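Karier Kitchen Fit-out and Tableware Handling Trial
Progress report to the Amaral programme office
Reporting period ending August

1. Purpose of this report

This report covers work on the washing-up station at the Trodville kitchen during the second reporting period. It follows the headings agreed in the grant letter: installation, routine, ware, problems, spend and next period. The Stultstead kitchen is dealt with only in section 8, where its timetable depends on results from Trodville.

The objective for the period was to bring the sink, the draining rack and the dishwasher into use as one station, and to settle a standard routine for moving plates and bowls between them. Installation is complete. The routine is written and in its second issue. Two items remain open and are listed in section 6.

2. Installation

The worktop and sink were signed off early in the period. The worktop is white with a gloss finish, and the sink is rectangular stainless steel with square corners. The original drawing placed the sink further from the dishwasher. Gervásio Bezerra asked for the change after the first period, when plates had to be carried past the preparation area to reach the machine. In the revised layout the dishwasher stands to the right, and the rack goes in the right-hand part of the sink so that the draining position and the loading position are next to each other.

The left-hand part of the sink is reserved for rinsing and is to be kept clear between batches. Under the first issue of the routine, ware was allowed to collect there. This blocked access to the tap and led to plates being rinsed over the rack, with food waste falling through onto the floor of the sink.

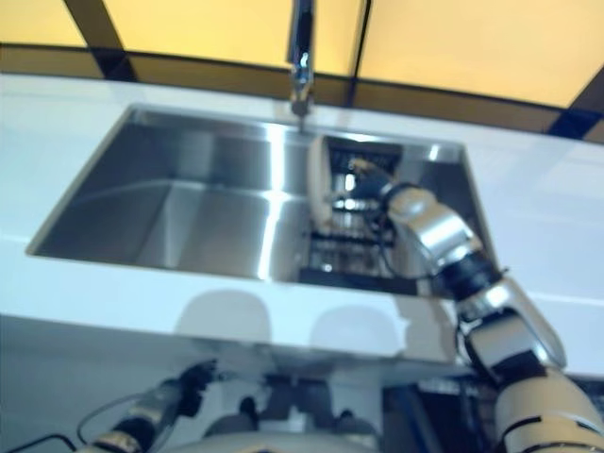 Fig. 1. Plate in the draining rack, right-hand side of the sink. Left-hand side clear.

The tap is chrome, mounted at the back edge of the worktop. Its position was checked against two requirements: that the spout clears a plate held upright beneath it, and that the spray does not fall on the open dishwasher. Both were met without alteration. The supply pressure at Trodville is higher than at Stultstead, and the second requirement will have to be checked again there.

Sealing between the sink and the worktop was inspected at the start and the end of the period. There was no lifting at the front edge. A slight discolouration of the sealant at the rear was cleaned off and has not returned.

3. The routine

The routine is set out on a single sheet kept at the station. The second issue reads as follows.

Scrape at the preparation area. Do not bring unscraped ware to the sink.
Rinse in the left-hand part of the sink.
Stand plates upright in the rack. Leave a space between plates.
Open the dishwasher fully before lifting any plate from the rack.
Load plates first, then bowls.
Close the dishwasher and wipe down the worktop.
Lift out the rack at the end of the shift and clear the drain.

The fourth step was added in this issue. With the door closed or half open, a plate taken from the rack has to be put down somewhere, and the usual place was the front edge of the worktop. Most of the chipped rims recorded in the first period were attributed to this.

The order of plates and bowls was discussed at length. Anselmo Marinho preferred bowls first, on the grounds that they are harder to place in a rack that is already part full. A short comparison was run with each order. Loading bowls first gave a slightly fuller machine, but plates were more often put in at an angle and had to be moved. Plates first was kept. The matter can be reopened if the share of bowls rises.

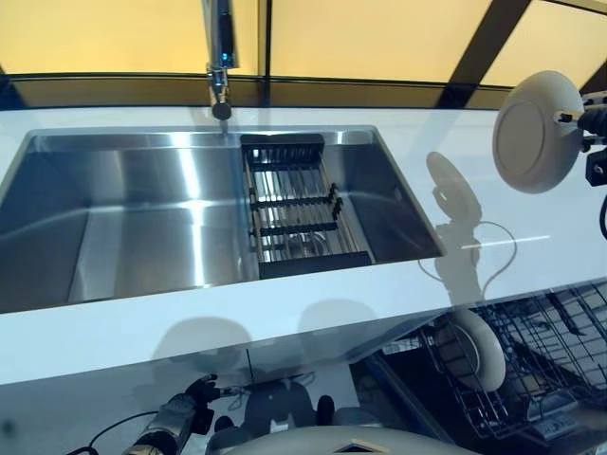
Text and records: Gleice Rangel

4. The draining rack

The rack was the main item of work in this period. The specification called for a rack that rests inside the sink, leaves the drain reachable, and holds plates on edge in rows. A rack standing on the worktop was ruled out at the design stage because of the run-off.

The unit in use has metal rods running front to back, with small upright dividers in rows. The rods are spaced widely enough for the drain to be seen between them, which allows a blockage to be noticed before the rack is lifted. This was not in the specification and should be added to it for Stultstead.

Three points were recorded during use.

Spacing. Plates placed in neighbouring rows touch at the rim. The instruction to leave a space between plates reduces the number held at one time, but the station has not yet been short of rack space at the volumes handled.

Stability. A plate stood at the end of the rack leans more than one placed further in. No plate has fallen. The end positions are still permitted, and should be emptied first.

Cleaning. Residue collects where the rods meet the black bar at the front. A stiff brush removes it. The end-of-shift step was written with this in mind, but the sheet does not mention the brush and will be corrected in the third issue.

5. The dishwasher

The dishwasher is built in, level with the run of white base panels under the sink. The panels are handleless and show splashes readily, and wiping them has been added to the weekly clean. The toe-kick below is dark and has needed no attention beyond sweeping.

The door folds down to the horizontal. When it is open, the floor space in front of the machine is out of use, and anyone working at the sink has to stand to the left. This is acceptable with one worker at the station. It is not acceptable with two, and the staffing plan for busy periods has been amended so that the second worker remains at the preparation area until loading is finished.
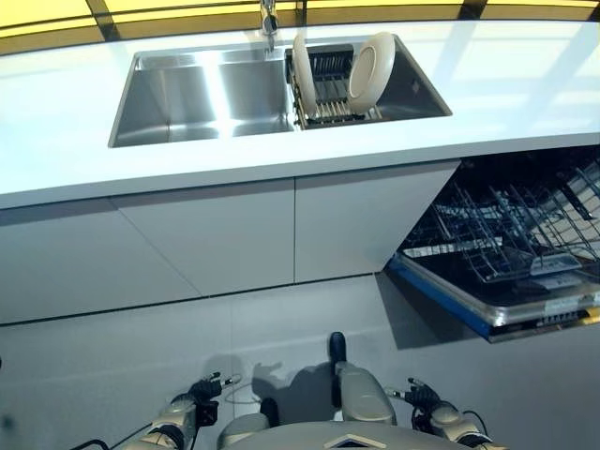
Karier Kitchens Section, Trodville

Rack tines were checked for wear to the coating. None was found on the upper rack. The lower rack was not checked in this period and is carried forward.

Fuseini Kpodo reviewed the cycle settings. The short cycle is sufficient for plates that have been rinsed at the station. Bowls came out with a film on the inside in several loads, and the standard cycle is now used for any load containing them. The effect on water and power has not been measured. Meter readings will be taken from the start of the next period.

6. Ware

The trial uses round white plates and round off-white bowls. Patterned ware was withdrawn at the end of the first period so that marks and residue could be judged against a plain surface.

The stock at the start of this period was 254 pieces. Losses are reported to the programme office on the separate breakage form and are not repeated here. The pattern of damage has changed since the routine was reissued: rim chips on plates have become uncommon, and most of the remaining damage is to the foot ring of bowls.

The bowls are matt on the outside and carry a raised foot ring. The ring holds water when the bowl is inverted, and bowls taken from the dishwasher drip on whatever is beneath them. Inspection is therefore done from below as well as from above, with the bowl held at the rim and lifted so that the ring can be seen.

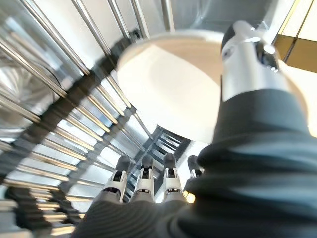

Fig. 2. Bowl held at the rim, underside and foot ring showing.

Two items are open under this heading.

Foot ring damage. It is not known whether this occurs in stacking or in loading. Bowls will be inspected at both points for the whole of the next period, and the results kept separately.

Trapped water. A tilted position in the upper rack was tried. It drained the ring but reduced the number of bowls per load by more than the kitchen can accept at midday. A smaller tilt will be tried next.

7. Records and spend

Records for the period are complete apart from one shift, when the sheet was left on the worktop and became illegible. The sheet is now kept in a sleeve. Gleice Rangel holds the originals.

Spend on the station was within the amount approved. The only unplanned item was the second draining rack, bought as a spare so that one can be soaked while the other is in use. The cost was met from the contingency line with the agreement of Anderson Brandão. The contingency line stands at 1000 after this purchase, and no further call on it is expected before the next report.

Labour was charged as planned. Time spent on the loading comparison in section 3 was entered under the trial and not under daily running, as requested in the comments on the last report.

8. Next period

Trodville will continue under the second issue of the routine until the foot ring inspections are finished. The third issue will then be prepared with the correction on the brush and any change to the loading of bowls.

At Stultstead, the worktop has been ordered and the sink position marked out. The layout copies Trodville with the dishwasher on the right. Marinho will check the tap spray against the open machine before the base panels are fitted, so that the tap can be moved if necessary. The draining rack will be ordered once the specification has been amended.

The programme office is asked to confirm the following before work at Stultstead proceeds:

that the amended rack specification may be used without a new quotation;
that plain ware may be supplied to Stultstead from the Trodville stock;
that meter readings from both kitchens may be reported together.

Lower rack inspection, Trodville: carried forward, F. Kpodo.
Sealant, rear edge of sink: to be looked at again at the end of the next period, G. Bezerra.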